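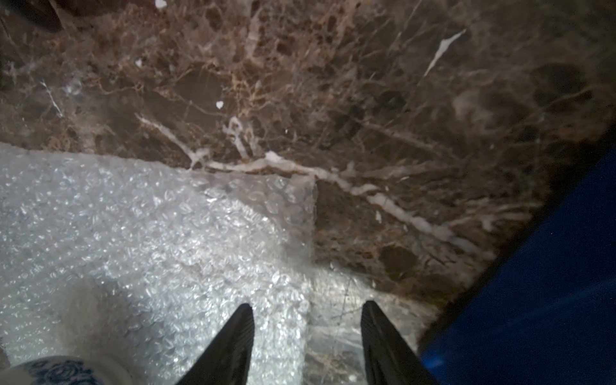 By Noltwood Staff

Home Stone Showroom Delivery Jobs Contact
Search this site Go
3 min read

Packer, Polished Stone (full time)

Noltwood is hiring a full-time packer for the stone room at our Nostgate shop. We cut and finish marble, granite and limestone for kitchens, bathrooms and store counters. The packer gets finished pieces wrapped, labeled and ready for the truck.

Most of what comes to the packing benches is polished. Brown marble with white veining has been a steady seller this year, and dark stone like that shows every scratch and smear, so you need to be comfortable working slowly around a glossy surface. You will also handle sample tiles, window sills, tabletops and some honed pieces.

What you will do

Check each piece against the cut sheet before you wrap it. Look at the face under the bench light and from a low angle. Natural veins and flecks stay. Chips, saw marks and glue residue go back to finishing with a tag on them.

Wipe the face with a clean cloth and let it dry. Cut bubble wrap to size, cover the face, then do the edges and corners. Corners get foam as well. Tape goes on the wrap and never on the stone.

Print and attach labels. We use a system called Histent for orders, and you will be trained on it in your first week. If you can use a phone or a tablet, you can use Histent.

Load A-frames and crates. Anything over 80 pounds is a two-person lift or goes on the hoist. There are no exceptions to this, including when the truck is waiting.

Keep the benches swept. Grit under a slab will mark it, and most of our returns last year came down to grit.

A few times a month you will pack for the Van Hecke line, a set of small side tables and trays that ship by parcel carrier. These are boxed singly with a printed card and take more care with presentation than the slab work does.

Hours and pay

The shift starts at 7 a.m. and ends at 3:30 p.m., with a paid morning break and an unpaid half hour for lunch. There is no weekend work. Overtime comes up in the fall and is optional.

Pay is hourly and depends on experience. We will tell you the rate on the phone before you come in, so please ask. Health coverage starts after three months. We supply gloves, safety glasses and an allowance for steel-toe boots.

What we are looking for

You should be able to stand for most of the day, lift and carry within the limit above, and read a tape measure to the sixteenth. Experience packing glass, tile, furniture or artwork is a plus. Stone experience is welcome but you do not need it. A forklift certificate is useful, and we will pay for the course if you don't have one and want it.

The room is heated in winter. It is not air conditioned, and it gets warm in July and August. The saws are in the next building, but you will hear them, and ear protection is available at the door.

How to apply

Stop by the front office at 218 Nostgate Road before 3 p.m. and fill out a form, or send a short note through the Contact page with "Packer" in the subject line. A resume is fine but not required. Tell us what kind of work you have done with your hands and when you could start.

Applicants we want to meet will be asked in for about an hour. You will see the stone room, talk with the shift lead and wrap one sample piece at the bench. The hour is paid. Wear closed shoes and leave rings and watches at home or in the office locker.

The job is open until filled. If you applied for the finishing position in the spring and would like to be considered for this one, call the office and we will pull your form.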